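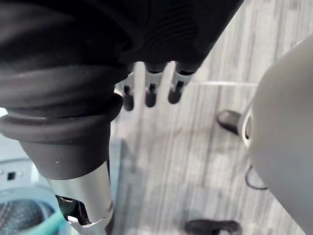
The Chair Next to the Washer

I have a confession to make about my laundry, and it starts in May, when I moved into my second apartment on the Aguiar side of town and discovered that the laundry spot was basically a corner with good intentions. No counter, no shelf, no sink. Just floor, wall, and a place to plug things in. I stood there with an armful of towels and did what anybody would do – I put them on top of the washer, where they slid down the back.

So began my long obsession with where you put the laundry while you're doing the laundry.

I mean it! People will spend weeks picking a machine. They'll read about spin speeds until midnight. Then the thing arrives and they're bent over like a question mark, feeding socks through a little round door from a pile on the floor. I did this for 2 years in my old place and my back still brings it up.

The person who set me straight was Dagim Nigatu, who runs Tadari, a small shop that fixes and resells used washers. I'd gone in on a Wednesday to ask about stacking shelves, the kind that bolt up over the machine. The one I liked was made by a company called Trillora and cost $310, and it needed holes drilled in a wall that my landlord loves very much. Dagim listened to all of this, let me finish, and asked if I owned a chair.

Of course I own a chair. I own four, and only two of them ever get sat on.

"Then put your bin on the chair," he said, and went back to a drain hose.

I was a little insulted, to be truthful. I wanted a system. But I went home and tried it, and oh my goodness, it's lovely. A seat is just about level with the middle of a front loader, so you turn from the waist, grab a shirt, and in it goes. The backrest keeps the bin from creeping off the far side. When the door is swung all the way out, you've got a clear path from bin to drum, provided you put the chair on the side away from the hinge (I got this wrong the first time and whacked my knuckles on the door glass, twice).

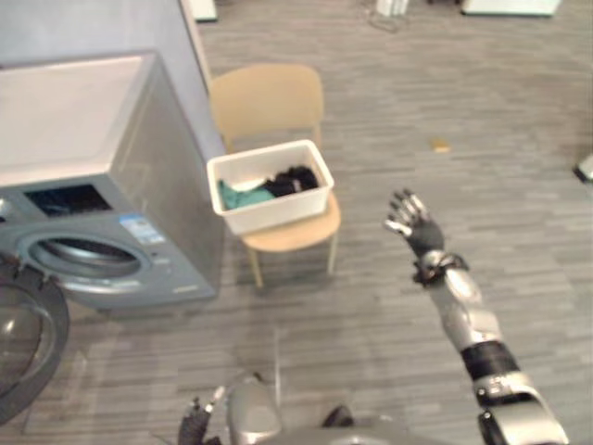 A plain bin, a wooden chair and an open door: most of what a laundry corner needs.

Now, the bin. I've gone through a few. Wicker snags, and the tall canvas kind flops over the minute it's half empty and swallows your smallest things. I've landed on white plastic with straight sides, low enough that I can see everything in it. A stray white sock tucked in with the black leggings shows up right away, and I can fish it out before it turns the color of dishwater. Mine came from Dradum, the discount place by the bus station, and I bought a spare the same afternoon.

Small loads help too. I used to save everything up for one heroic Sunday, with a heap that reached my hip. These days I'll run a few shirts and some dark stuff whenever the bin looks respectable, and the folding takes me one podcast, sometimes less.

A couple of things I've learned about the chair itself. Skip anything with a cushion, as damp towels and upholstery are not friends. Wood is nice, but wipe it down if you've set wet clothes on it. And leave yourself room to stand! My first setup had the chair jammed in so tight that I was loading the washer sideways, like somebody trying to get off a crowded plane.

I did go back to Tadari eventually, for a door seal, and told Dagim the chair was working out. He nodded and charged me for the seal. The Trillora shelf is still in an open tab on my laptop, and I visit it now and then – it really is a good-looking shelf. But I'd have to move the chair.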